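Clestis Staff Pages > Satness Returns Center > Automation FAQ

Menu Shifts Pay Training Safety Contact

Robot arms in returns sorting: your questions

Last updated June 6, 2026

Will I lose my job?
No positions at Satness are being cut under this plan. All 83 people in returns keep their grade and base pay. Some tasks will change, and your lead will go over them with you before your area switches over.

What will the arms do?
They pick up mixed household returns one at a time. Kitchenware and toys come first – those two groups made up 1318 of the 2196 items we logged in the trial. Clothing and anything with broken glass stays with people.

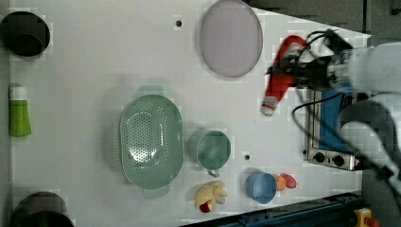
Mixed returns on the tabletop, with the arm holding a red item.

Who decides whether an item can be resold?
You do. The arm moves items and has no say in grading. If you disagree with where something has been put, move it and note the item number.

What if the arm drops something or stops?
Press the stop button if anyone is close to it, then call your lead. Don't reach in while it is moving. Drops don't count against your shift numbers.

Do I need training?
Yes, one paid session of four hours. Fidelina Marulanda runs them in the Tannous room. Sign up at the front desk.

Will the pick targets go up?
Not in June. The target stays at 228 items per shift for hand sorting. Any change after that will be posted two weeks ahead – ask your lead if you hear otherwise.

Comments (3)

Ashraful Selvanayagam
Does the training count toward overtime if I come in on a day off?

Fidelina Marulanda
Yes, if it takes you over your weekly hours. Put it on the normal sheet.

Clistden night crew
Less bending is good, but standing and grading all shift is hard on the feet. Can we get mats?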